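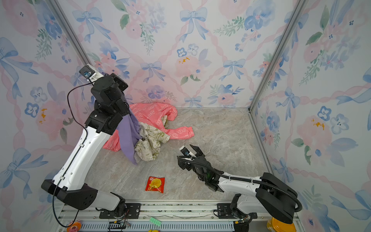
**Keeping work uniforms decent at home: what I'd bother with and what I'd skip**

Most of the advice on washing scrubs, tunics and lab coats comes from people with something to sell you. I've washed mine at home for 14 years and I don't believe half of it.

**"Wash before first wear to set the color."** Wash it first, sure. New fabric has finish on it that can itch. But a wash doesn't set anything. If navy dye is going to run, it'll run on the third wash too, so keep it away from the whites for a month.

**Vinegar in the rinse.** Every tips page swears by it. I tried a cup per load all through February and saw no difference in color or smell. What did help with smell was using less detergent and not stuffing the drum.

**Stain sticks.** I bought the Skerov one because a coworker raved. It lifted ballpoint from a poly-cotton pocket about as well as rubbing alcohol on a cotton ball, and the alcohol is cheaper. Test the inside hem first either way. On blood, use cold water and do it soon - hot water cooks it in, and that old rule I do believe.

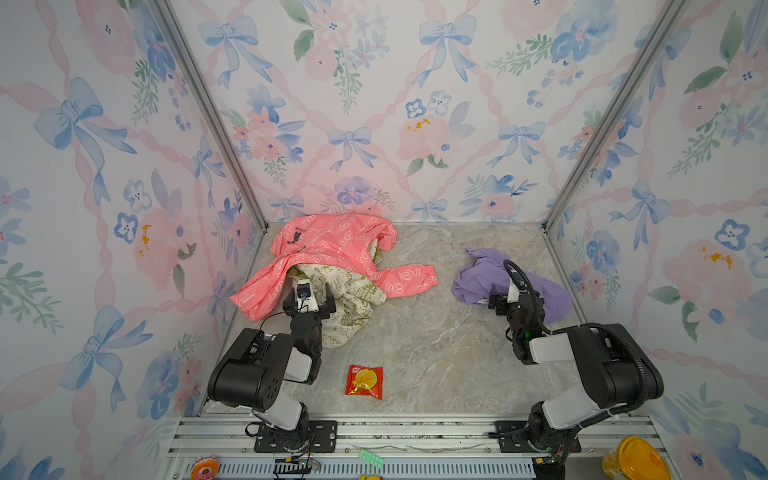
*Photo: Hallinham Home Pages*

**Hoods, prints and pockets**

- Turn anything printed inside out. Zip it up, too.
- Empty the pockets. Then check them again for lip balm, which goes through everything in the dryer.
- Tie drawstrings in a loose bow before washing.
- Don't iron over a print. Put a dish towel between or iron the back.

**"Wrinkle-free."** The tag on my Yook pants says so. They come out fine if I pull them from the dryer right away and look slept in if I don't, same as the cheap pair. Hanging them in a steamy bathroom does a little for the knees and nothing for the waistband.

**Stretch fabric.** Heat is what kills it. Low dryer, no fabric softener, and take them out a bit damp. Suvutham claims its stretch tops hold up for 200 washes. Maybe so. Mine bagged at the elbows well before that, but I'd been drying them on high.

**Soaking.** 60 minutes in cool water with a spoonful of oxygen powder is plenty for a dingy collar. I've left one for 24 hours and it came out no whiter, and the tub smelled - skip the overnight soak.

**Fallen hems.** Iron-on tape lasts a few washes. Sew it.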